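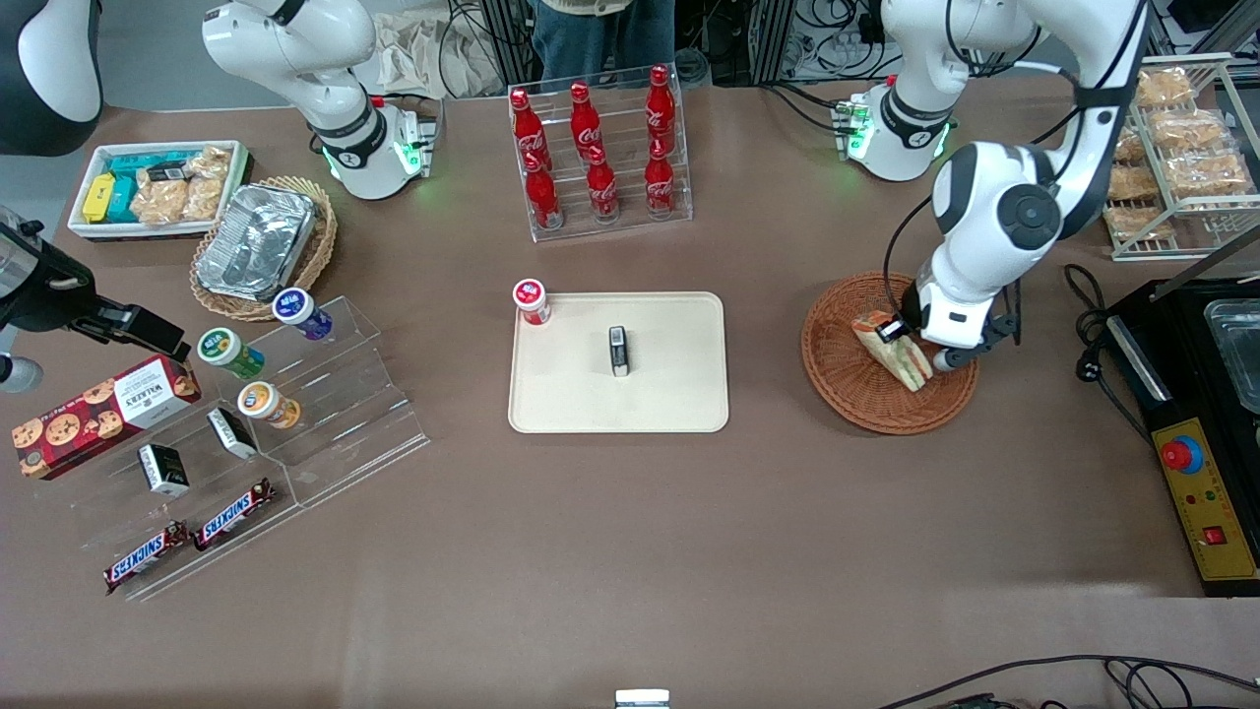

Wrapped sandwich, woven basket and Coca-Cola bottles on a brown tabletop.

Recovered and Impounded Vehicles: Frequently Asked Questions
Town of Wurnero, Vehicle Records Unit
Last revised November 7, 2023

Scope

What does this page cover?
Vehicles held at the De Graaf storage yard on the instruction of Wurnero police. There are three hold types: recovered stolen vehicle (type R), collision hold (type C) and driving-offence impound (type D). Vehicles towed from private parking lots are not held under police authority. Contact the lot operator for those.

How do I find out which hold type applies?
The type letter is the first character of the hold number, which is printed on the tow notice and shown in the Jasix lookup.

Locating a vehicle

How do I search for a vehicle?
Use the Jasix lookup with either the plate number or the last six characters of the VIN. The lookup does not accept a driver's licence number. Records normally post within 4 hours of the tow. If the plates were removed or switched before the vehicle was found, search by VIN only.

The lookup returns "No record". What does that mean?
Either the vehicle is not at the yard or the intake entry has not been completed. Repeat the search after the posting period. If there is still no record and you reported the vehicle stolen, the file remains open and the vehicle is treated as outstanding.

Will someone call me when my stolen vehicle is found?
Yes. The registered owner is called at the number given in the theft report, and a notice is mailed to the address on the registration. If your number has changed, send the new one to Vehicle Records with your file number.

How many vehicles does the yard handle?
Intake for the last full reporting year, which closed at the end of July, was 1,417 vehicles across all hold types.

Release

What documents are required?
Government-issued photo identification in the name of the registered owner, current registration, proof of valid insurance and the hold number. Photocopies are not accepted for identification. Insurance may be shown on a phone if the policy number and expiry date are legible.

Can another person collect the vehicle for me?
Yes, with a signed authorization (Form VR-2) and a copy of the owner's identification. The person collecting must bring their own photo identification, and must hold a valid driver's licence if the vehicle is to be driven out.

The vehicle is registered to a company. Who can sign?
An officer of the company or a person named in a letter on company letterhead. Leased vehicles require written consent from the lessor.

When is a type R vehicle available for release?
After forensic examination is complete and the investigating officer has signed the release. Vehicles involved in a pursuit or a serious collision take longer than those found parked. Vehicle Records cannot shorten this period and does not hold information on the progress of the examination.

Can I retrieve belongings while the vehicle is on hold?
For types C and D, yes, by appointment. For type R, only after the examination. Child car seats, medication and mobility aids may be requested at any time and will be brought to the counter if the investigating officer agrees. Items fixed to the vehicle, including stereos and roof racks, stay with it until release.

Fees

Who pays for the tow and storage?
For types C and D, the registered owner. For type R, the tow is billed to the owner's insurer where theft coverage exists. Storage on a type R vehicle is not charged while the police hold is in force.

What is the storage rate?
$80 per calendar day or part of a day, beginning at midnight after intake. Tow charges are set by the operator. Drurel performs most tows for the town and issues its own invoice, which must be paid before the yard will open the gate.

Which payment methods are accepted?
Debit, credit card and certified cheque. Personal cheques and cash are not accepted at the yard office.

What happens if the vehicle is not claimed?
A disposal notice is mailed once the vehicle has been eligible for release for 30 days. If there is no response by the date on the notice, the vehicle may be sold or scrapped. Proceeds are applied to the tow account first and then to storage.

Condition and damage

The ignition or steering column is damaged. Can I drive the vehicle away?
No. Vehicles with a damaged column, a deployed airbag, a missing plate or a tire below legal tread depth must leave by flatbed. Owners arrange this themselves and may use any licensed operator.

How do I dispute damage I believe occurred at the yard?
Note it on the release sheet before leaving and ask for the intake photographs. Claims made after the vehicle has left the yard are reviewed but require supporting evidence. Send them to Ans Mertens, Claims, Vehicle Records Unit.

Young persons

The driver was under 18. Will I be told their name?
No. Identifying information about a young person is not given to vehicle owners through this office. An owner seeking restitution should contact the Crown's office or victim services and quote the police file number.

Can I get a copy of the police report?
An owner may request an occurrence summary, with personal information about other parties removed. Requests go to Man-sik Geum, Records Supervisor, on Form VR-5. Insurers use a separate form, VR-6.

Related pages
Form VR-2, Authorization to Collect
Form VR-5, Occurrence Summary Request
Form VR-6, Insurer Request
Jasix vehicle lookup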